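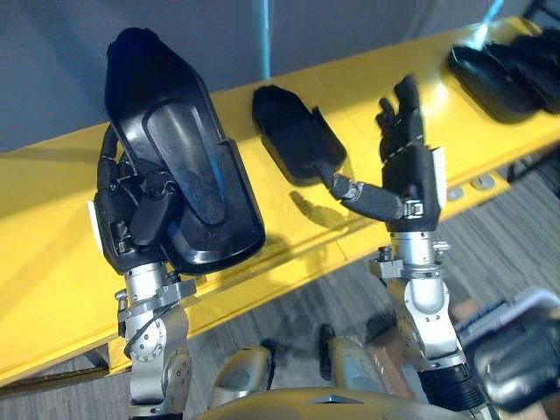

Black plastic shoe held upright, second one on the yellow bench.

I have now rewatched the first season of Flarkirum with a notebook, and my opinion of it has changed less than I expected. It is still a good show with one serious defect, and the defect is still the suit.

For those who skipped it: Kalliopi Dimitriou plays Molcombe, a retired salvage diver who is handed a powered suit and told to guard a harbor town called Brekumby. The pilot runs 60 minutes. The later episodes are shorter and better paced.

The suit's rules are stated clearly in episode one. It holds a fixed charge, it recharges only at the dock, and lifting costs more than walking. Those are good rules. A viewer can follow a fight and keep a running estimate of how much is left. The crane sequence in the pilot works for this reason. Molcombe carries the pump housing up the ramp, and we already know she can't afford to carry it back down.

By episode four the charge is mentioned twice. By episode six it isn't mentioned. In the finale she crosses the whole harbor, holds up a ferry gangway, fights Lins on the breakwater and walks home. I went back over the dialogue with subtitles on and found no line that covers a recharge. 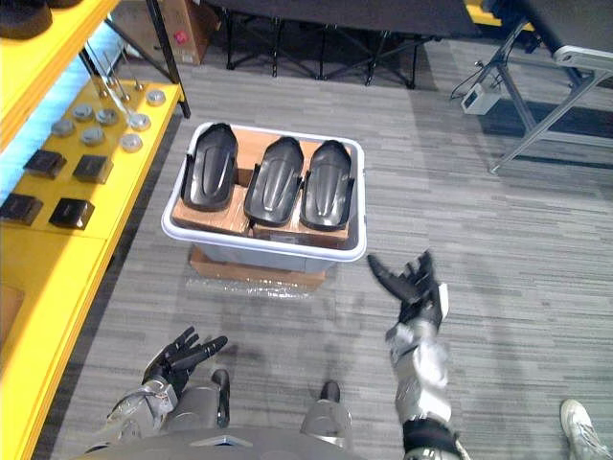 The writers do replace the charge with something, which I missed the first time. From episode five on, the limit is her shoulder. She favors the left arm in nearly every scene, and Dimitriou keeps that up even in shots where she is standing in the background. It is careful acting. It is also a different story problem from the one we were given, and the handover between the two is never written down anywhere in the show. One line on the dock would have done it.

Lins is the other thing I would revise upward. On first viewing I took him for a standard rival with a newer suit. He has far less screen time than I remembered, and most of it is spent asking Molcombe questions she doesn't answer. The breakwater fight is short and mostly shot from the town side, so the viewer sees it as the town would. I like that choice more now than I did. 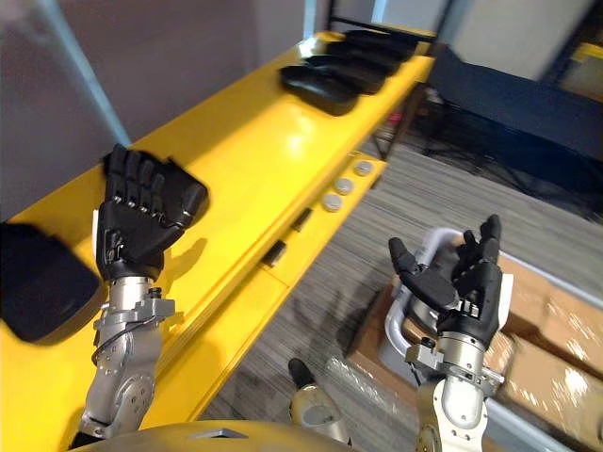 Black robotic hand above the yellow shelf.

Shirin Kazemi's score deserves a separate post. The short version is that the four-note harbor theme is played on what I believe is a pump organ in the early episodes and moves to strings once the shoulder injury starts. Whether that was planned I can't say, but it lines up with the change in rules, and it does the job the script doesn't.

The second season has been confirmed, with no date beyond May. I would like to see the charge come back. Failing that, I would like one scene in the workshop where somebody says why it stopped mattering. I'll watch either way, probably on the Tuesday it comes out.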